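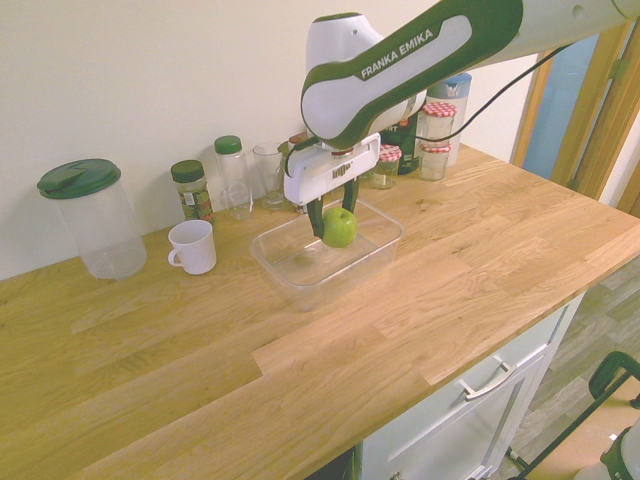 Week 8: Keeping apples through winter

Right, last week we got as far as harvest and I ran out of time (sorry!), so we're picking up at the shed door. If you missed the maturity testing bit, borrow someone's notes before Friday, as I'm going to assume you've got the starch chart in your head.

An apple is still breathing after it leaves the tree. It takes in oxygen, burns through its sugars and gives off carbon dioxide, water and a bit of heat. Storage is mostly about slowing that down. Cold does a lot of the work, and the colour change from green to yellow is one of the easier signs that you're losing the race - though it varies a lot between varieties, so don't lean on it too hard.

Then there's ethylene. Ripening apples make it, and it nudges the neighbours along, which is why I go on and on about not tossing the windfalls in with your good keepers. Bruised fruit goes to juice. I mean it!

The Mirham orchard figures

We'll use these for the tute. Mirham picked 1,080 crates and split them between two sheds. The Ostrowski shed (the old one, with the dodgy door seal) took 775 and the rest went into the newer Sakel coolroom. When the crates came out in July, 86 from Ostrowski were knocked back for shrivel. Work out the percentage loss for that shed, then have a think about what you'd want to know before blaming the door. Humidity readings? Picking dates? I've got my own theory but I'd like to hear yours first.

Shrivel, by the way, is water loss and has very little to do with rot. People mix them up in the exam every year. Shrivelled fruit is leathery and sad but often perfectly fine in a crumble.

Reading

The Wadasska growers' booklet, the chapter on coolroom humidity. Skip the bit on pears unless you're keen - we'll do pears after the break.

Bring a calculator and one apple from your own fridge, any variety, the older the better.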